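4.2 Setting the moisture limit before first intake

This section is for the Brelel grain intake controller, installed at a farm store or at a small cooperative. Read section 4.1 before you begin. The probe must already be connected and the green lamp must be on.

You need:
the Brelel control box and its key
a clean sample of grain, 3 liters, from the lot you will receive first
your paper record from the last harvest, if you have it

1. Turn the key to SET. The display shows the last used crop. In a new unit this is wheat.

2. Press CROP until you see the crop you want. Barley and feed barley are two different entries. Please check this twice, the names look similar on the small display.

3. Fill the sample cup up to the line. Do not press the grain down with your hand.

4. Close the lid and press READ. The reading takes 20 seconds. During this time do not move the cup.

5. Write the result down, empty the cup, and repeat with new grain from the same lot. You should have 3 results. If one of them is far from the others, throw it away and measure again.

6. Press LIMIT and enter the highest moisture you will accept. The buyer usually gives this number in the contract. If you have no contract yet, use the value from the table in Appendix B.

7. Hold SAVE until the box beeps.

Note: The limit is saved for each crop separately. When you change from wheat to oats, the controller does not ask you again, it takes the oats limit from memory.
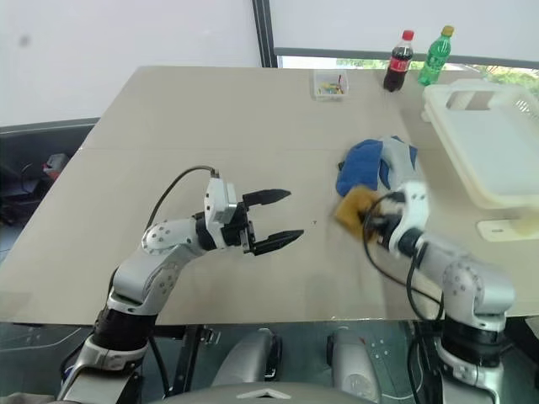
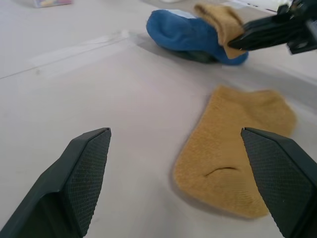
Table with two arms (first picture); yellow sock between the gripper fingers (second picture).

4.3 Entering the bin and the dryer

8. Press BIN and choose the number of the bin. Every bin must have its own capacity in the list. For the Venckus flat-bottom bin with standard ring, enter 3000 bushels.

9. If a dryer is connected, press DRYER and select AUTO. Wet loads will then be sent to the dryer line, and dry loads go directly to the bin.

10. Turn the key back to RUN and remove it. Keep the key away from the box – not on a nail beside it.

Caution: Never open the lower door of the intake while the auger is in RUN. Switch off the main power first and wait until the auger has fully stopped.

Caution: Do not enter a bin to check the level by eye. Use the level sensor.

If the display shows error 182, the probe does not see the cup. Clean the contact ring with a dry cloth and read again. When the error stays, replace the probe cable (Trular part list, page 3).

For dealers in the Cekville area: send the completed set-up sheet to Kadri Mets before the end of May. Questions about older probes go to Michalis Balaskas – please write the serial number in your message.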